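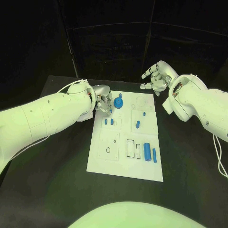

Two white arms over the board with the blue parts.

Towels and robes at the Mirden bath house
Project report, Hospitality Operations, Geddes College
Innes Hepburn and Sanne Stevens
Handed in August 11, 2023

1. What we looked at

Mirden is a small day spa. Sauna, steam room, one warm pool, a quiet room upstairs. Guests book a 90 minute slot and get a robe and two towels at the desk. Problem according to the manager: towels run out in the afternoon even though the laundry says there's plenty. So where are they? That was our question.

We did not look at prices, treatments or the cafe. Sanne wanted to do the cafe, no time.

2. How we did it

Visits in May, both of us, one at the desk and one by the return bins. Tally sheets on paper, typed up in the evening. We logged 572 towels handed out over all visits. Robes also, but the robe sheets from the first visit got wet and we left that visit out. Also talked to desk staff and whoever was doing the laundry run. Short talks, they were working.

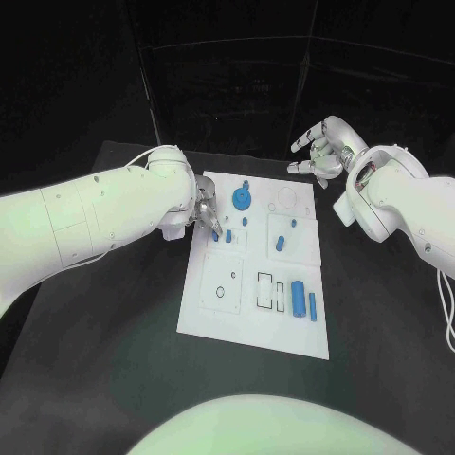 Robe hooks turned out to be a bigger deal than towels. Outside the sauna there is one long rail and everyone's robe is the same white, so people take the wrong one, or hang a towel over theirs to mark it. That towel is then out of use until they leave, and they ask for a new one. We think hooks should come in pairs with a clear gap to the next pair, one for the robe and one for the towel. Think of the two short blue pegs standing up from the small square plate, one toward the left edge and the other a bit to the right. Two uprights on one base and you can see they belong together. A number underneath and guests can find their own again.

3. What we found

- Most missing towels are not missing. They're on loungers "saving" a spot.
- Return bin by the pool is behind the door when the door is open. Hardly anyone uses it.
- Desk gives a third towel to anyone who asks, not written down anywere.
- Quiet room has no bin at all. Towels stay up there untill closing.

The laundry count is correct, we checked it against our sheets. It just counts what comes back at night and the shortage is in the afternoon, so
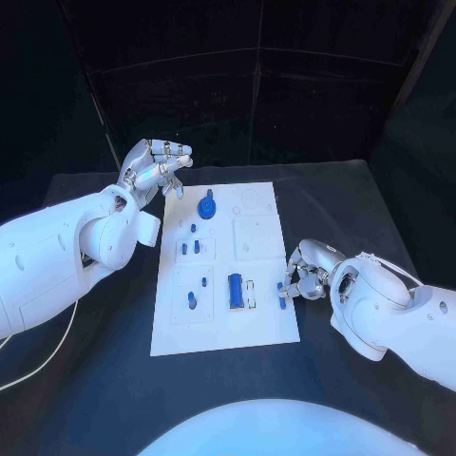

both sides are right and both sides were annoyed with each other. We showed them the sheets and that helped a bit.

4. What other places do

Only had time for two. Retuven uses a wristband, one towel out, one towel back, swap at a hatch. Guests there told us the hatch line gets long before closing. Nundum has open shelves and lets people take what they want. Looks nice. Very big laundry bill, they said, no figures given to us.

5. Suggestions

Move the pool bin to the other side of the door. Free, do it first.
Put a bin in the quiet room.
Paired hooks outside sauna and steam room, numbered.
Swap at the desk: used towel in, fresh towel out.
Midday run to collect from loungers. Staff not keen.

We would try these for 3 weeks and then count again with the same sheets.
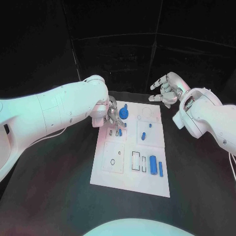 Left hand over the board, close to the gear-shaped part and a tiny blue peg.

6. Weak points

Few visits, all in one month. Rain on most of them, and rain means more people upstairs. Innes counted faster than Sanne and we didn't notice the difference in how we did folded pairs until the second visit (fixed after that). Tally sheets and the floor plan with the bin positions are in the appendix.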